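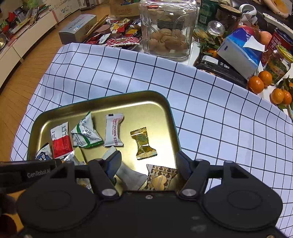 **Home build evenings, handout 7: gripping wrapped sweets**

Tonight is my favourite part of the whole build! We have a two-fingered gripper, a tray of sweets and a kitchen-table problem that is much harder than it looks - wrappers crumple, slide and shine.

Before you start:

- Check the pivot screws are snug, then open and close the fingers 20 times.
- Look over both finger pads for dust or sugar.
- Put your name on the Wongate log sheet.
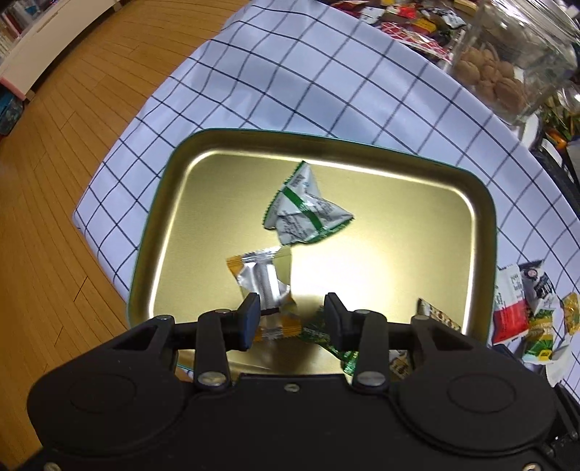 Come in slowly and aim for the crimped end of a wrapper if you can reach it. Oisín Dolan likes to pinch across the middle, and on foil twists he may well be right, so try both and write down which you used. A slip counts as a try.

Our shared log stands at 2,921 grips. Bláthnaid Ó Súilleabháin will plot them in January - bring your sheets, even the messy ones!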